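I put off buying a tabletop oil for years. My grandmother used whatever was in the can under the sink, my mother used lemon polish, and I used nothing at all until the big table started looking thirsty and a little gray where everybody leans their elbows. So in March I finally ordered a tin of Tultesell Table Oil from the Drakos shop over in Drumville, and I've been living with it long enough now to tell you what I think (plenty, as my family will confirm!).

First, the tin. It's a good solid tin with a screw cap, and the cap drips. Keep a rag wrapped around the neck or you'll have a ring on whatever you set it on, and I say that as someone with a ring on her washing machine. The smell is mild, something like walnuts, and it was gone from the room by the next morning.

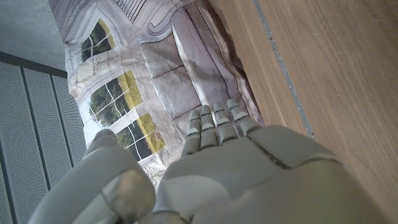
Fingers up, palm up.

Putting it on is the easy part. I sanded lightly with 400 grit first, going with the grain, and wiped off all the dust with a barely damp cloth, then let it dry while I had my coffee. After that you pour a little puddle, spread it with an old T-shirt, wait 20 minutes, and wipe off everything that hasn't soaked in. And I do mean everything! My first coat stayed tacky in one corner for two days, and that was entirely my own laziness with the wiping.

The color is what won me over. I was afraid of that orange look you get from some of the cheaper oils, but this one only deepens the brown and lets the grain show.
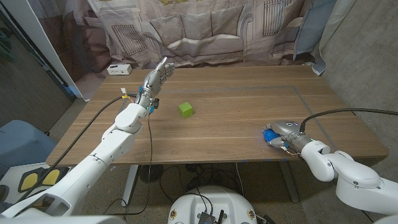

Warm brown grain, with a little green cube near the middle.

I did 4 coats, and I think three would have been fine. Water beads up nicely. Coffee wipes off if you get to it the same day. Red wine left a faint shadow that I had to sand out, though a dab of oil afterward blended the spot so well that I can't find it anymore.

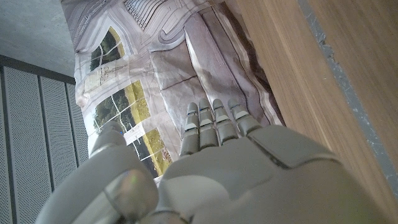 Now for my complaints. The instructions are printed so small that I needed my reading glasses and a flashlight, and they skip right over how long to wait between coats. I called the shop and was told overnight, and that worked for me. It also costs quite a bit more than the Trusberg oil I've used on cutting boards, but a tin goes a long way and I still have plenty left for the chairs. I'd buy it again, and I'd lay the used rags out flat outdoors to dry, please, never balled up in the trash.

Comments

Efthymia Fragkou
Did you try it on the table legs too, or only the top? Mine are turned and I dread the wiping.

Ourania Stergiou
I used 200 grit and skipped the finer paper. Came out a touch rougher than I'd like but the color is lovely. Thank you for the tip about the cap!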